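Oct 26, 2026. Workshop notebook, the Steston bench

Okay, so yesterday I swore I'd stop checking the pledge page before coffee, and this morning I checked it twice before coffee. We're at 3,370 dollars for the first printing of Hilholm (the novel formerly known as "the lighthouse thing"), which clears the printing and leaves a bit over for the good endpapers. I did a small dance next to the guillotine and then went back to worrying.

The worry is quantity. Rosalie Grabner wants 500 copies, and I keep wanting 200. She's right that the price per book drops a lot at the bigger number, and she's right that I undersold the last one and had to reprint in March with a cover that didn't quite match. But I'm the one with the hallway full of boxes! Parking this until the second quote comes in from Tramberg.

Cover proofs: version B is better. The gray-green on A went muddy on the uncoated stock and the author name sank right into the water. On B I moved the title up a little, opened the letter spacing and dropped the quote from the front altogether (it's on the back now, where it has room). Spine text still looks a hair low to me. Note to whoever opens the file next: the spine is set for the cream paper, so if we switch to white it needs to be narrowed again. Please don't nudge it by eye, I did that last time and you can tell. 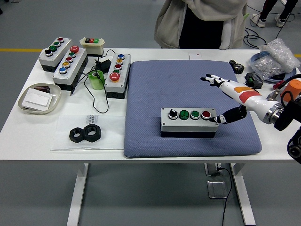

Rosalie read the first three chapters again last night and wrote that chapter two should go out as the free sample, never mind chapter one, because that's where the sister comes home and the reader finally has somebody to root for. I grumbled for an hour and then reread both, and yes, fine, chapter two. It needs one extra line at the top so people know whose house they're in. I've drafted four of those lines and hate three.

Backer rewards, while I remember. The signed bookplates are cut, 40 of them, and they're in the flat drawer under the marbled paper (do not put the glue pot in there again, please). The maps of Hilholm still need folding. I tried a plain three-fold and it puts a crease straight through the harbor, so I'm going to try folding from the left tomorrow.

Acheampong update text is half written. Too many exclamation marks, even for me. I want to say thank you, show the cover and ask whether people would rather have the ebook now or wait and get everything together. Also must fix the typo in the pitch, where the heroine "peeked" the mountain.

Left to do tonight: export the sample, chase Tramberg, sweep up the trimmings.

14 shares | 3 comments

marginalia_kid: Ebook now please! I'll still want the paper one.

Rosalie Grabner: 500. I will keep saying it.

D.: Glad you went with B, the first one looked like pond water on my screen.

We use cookies to remember your preferences. Accept | Manage settings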